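**For immediate release - December**

# Grinevell asks whether the bag on the wall is worth the tape

Grinevell, the home storage advice service, has today published its guide to hanging bags on walls at home, and it should be said at the start that we are not convinced by most of it. The guide came about after readers kept writing in to tell us that a carrier bag and a bit of sticky tape would do the job of a bin, a peg rail or a cupboard. We had our doubts. We still have most of them.

The idea is simple enough. You take a thin plastic carrier, the sort that comes with a takeaway, and tape it to the wall a short way above the skirting board. It costs next to nothing, takes up no floor and can be moved when you change your mind. For people who rent and can't drill, we can see why it appeals.
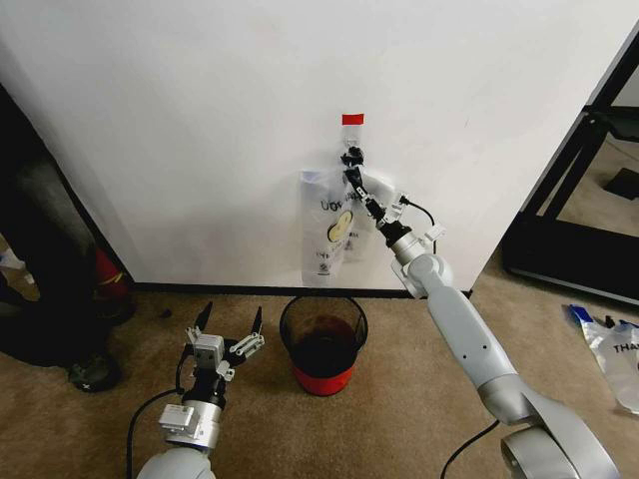 What we can't see is why so many tips stop at the point where the bag goes up. A bag that stays on the wall while empty has proved very little. Of the 109 readers who answered our questions for the guide, plenty were pleased with how their bag looked on the first evening and rather fewer could tell us how it was getting on a month later. We don't claim this is science. It is a pile of letters and emails, read by two people.

"I was told it would change my hallway," said Carys Gough, who wrote the guide. "It's a carrier bag. I'd like to know what people are putting in it before I start recommending it to anybody."

The guide also looks at which way up the bag should go. Some readers hang theirs from a single point, with the plastic gathered into a narrow neck and the wider part spread flat against the wall below. It is neat, and it keeps the bag close to the surface in a tight passage. Hung upside down like that, though, it makes a poor container, and anyone wanting to put things in it will need another plan. Spare bags, scrunched up small, are the usual thing people want to keep, and they do need an opening at the top.
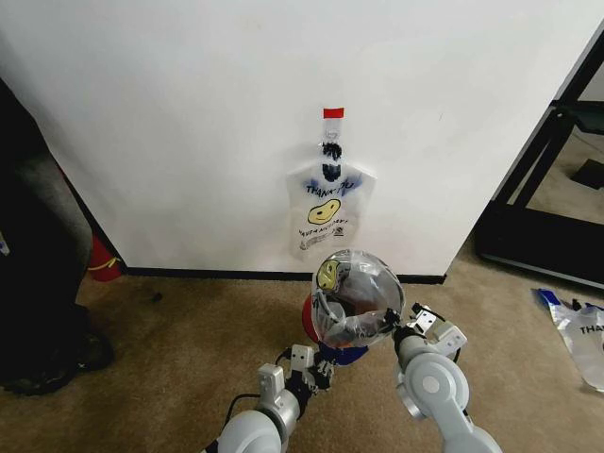 ## What the guide suggests

- Use the handles. One point of tape lets the whole bag close up on itself.
- Keep it for light things only: spare bags, dusters, gift wrap.
- Try the tape on a hidden patch first and leave it overnight. Paint varies, and so do landlords.
- Write the month on the tape. If you haven't reached into the bag by the time you next look at the date, take it down.
- Don't pay extra for a "wall bag kit". The ones we were offered, at £20 and up, were tape and a bag.

## Hooks, tape and claims 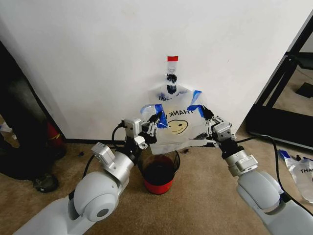
Stick-on hooks get a chapter to themselves, and they come out of it a little better than tape alone. Urmas Mägi, who checked the guide before it went out, thinks a small clear hook is the least bad answer for a plain wall and is tired of being told it will hold anything. He is also sceptical of adding more and more strips. Blue tape on the handles and edges may help to keep a bag's shape, but it does nothing for the hook above it. His own advice, which takes up half a page, is to stand a small bucket on the carpet directly underneath. A red one with a wire handle will do as well as any. Our view is that once you have the bucket, you might ask what the bag is for.

Grinevell has not tested how much weight a taped bag can carry and makes no promise about it. We have read a good many claims on the subject and would like to see the workings behind them.

## Getting a copy

The guide is free and is sent out by post or email. A printed run of 2,039 copies is ready now. Readers who have had a bag on the wall for a year or longer are invited to write in, as we would be glad to be proved wrong.

**Press contact:** Kelly Stockdale, Grinevell press desk, mornings until 11.30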